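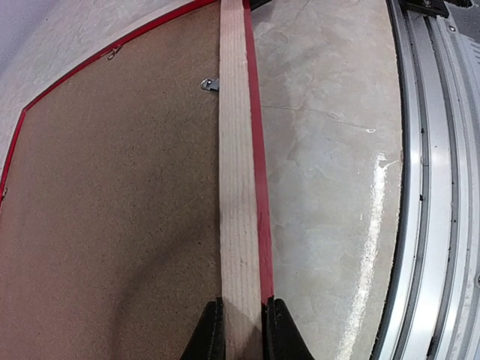

Am Ende der letzten Staffel von "Stimmen aus Lasside" saß ich mit einer Decke auf dem Sofa und habe tatsächlich geweint, und zwar vor Ärger. Verzeihen Sie mir, dass ich damit anfange, denn eigentlich mag ich diese Sendung von Herzen! Ich habe 36 Folgen gesehen, habe Tee kalt werden lassen und Telefonate verschoben, wenn der kleine Chor aus Vurnis wieder an der Reihe war. Und dann entscheidet im Finale ganz allein das Publikum per Anruf.

Ich finde das falsch, und ich möchte es gern ein wenig ausführlicher sagen. Eine Fachjury, die drei Monate lang jede Probe begleitet hat, hört Dinge, die mir zu Hause entgehen - den Atem vor der hohen Stelle, die Angst im zweiten Vers. Warum darf sie ausgerechnet am letzten Abend nur noch freundlich nicken? Murell, der Sender, spricht gern von Nähe zu den Zuschauern. Das verstehe ich ja, ich rufe selbst an (zwei Mal, mehr gönne ich mir nicht). Aber wer eine große Verwandtschaft hat und ein fleißiges Städtchen im Rücken, der fängt eben mit Vorsprung an.

Bei der Konkurrenzsendung "Duda" teilt man sich die Stimmen zur Hälfte, und dort wird hinterher zwar auch geschimpft, aber doch viel milder, wie mir scheint. So etwas wünsche ich mir für die nächste Staffel. Bis dahin höre ich die alten Auftritte noch einmal, vor allem das Wiegenlied aus der Halbfinalfolge, das mir beim Bügeln einfach nicht aus dem Kopf will.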